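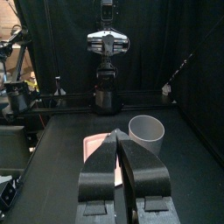 Pink tray on the work table.

I moved my desk into the small back bedroom when we came to Sostley, and by December I had a headache most afternoons. The room is well insulated, has one window that faces the road, and has a door that stays shut while I work. I suspected the air before I suspected anything else, so I bought a pair of Durcombe CO2 sensors and logged them for the rest of the winter.

Both units use an infrared cell and not the cheaper kind that guesses CO2 from other gases. They need a calibration against outdoor air before the numbers mean much. I left them on the covered porch overnight, ran the reset from the button menu, and then put them side by side on a shelf until they agreed. They drifted apart again over the first few days, and I had to repeat the reset on one of them. Since then they have tracked each other closely enough for this purpose.

One sensor went on the bookcase at seated head height, away from my breath. The other went in the hallway on the far side of the door. Both report to Tomitow, which runs on an old laptop in the closet and writes a plain text file. The default charts in Tomitow smooth the data too much. Turn smoothing off if you want to see what a door does.

With the door and window shut, the room reached 2,000 ppm before lunch. The hallway at the same moment read 615. The hallway is open to the stairs and the rest of the house, so I treated it as the reservoir I would be drawing from. Opening the door fully brought the room down quickly, but it also let in the dryer, the phone and the dog. Opening the window worked too, with an obvious cost in heat.

The usual advice is to undercut the door. Mine already had a gap of 2 cm at the bottom, and the logs show it does very little without something pushing air through it. Warm air leaving the room has to leave near the top, and there was no opening there. I cut a transfer vent into the wall above the door frame and lined it with felt to keep the noise down. That alone lowered the afternoon peak a little. It was a poor return on a morning of drywall dust.

The fan made the difference. I used the Tô design, a set of free plans for a slow, wide fan in a lined box, sized to sit over a standard vent opening. It moves air out of the room at the top, and the gap under the door supplies the replacement. The plans call for a speed controller that I could not find in stock, so I used a fixed supply and ran the fan at 500 rpm. At that speed I can hear it only with the computer off. The box is heavier than it looks and should be screwed to a stud – anchors alone will creep.

Readings now level off in the middle of the morning and hold there. The headaches are less frequent, although I also changed my chair and started drinking more water in the same month, so I make no claim about the cause.

Two problems remain. The fan pulls hallway dust under the door, and the carpet edge has a gray line that vacuuming only partly removes. A strip of filter cloth along the gap cut the airflow too much. The other problem is cooking. Anything fried on a Tuesday evening is still detectable in the room on Wednesday, and a CO2 sensor is no help with that. I have a particle sensor on order and will log the kitchen next.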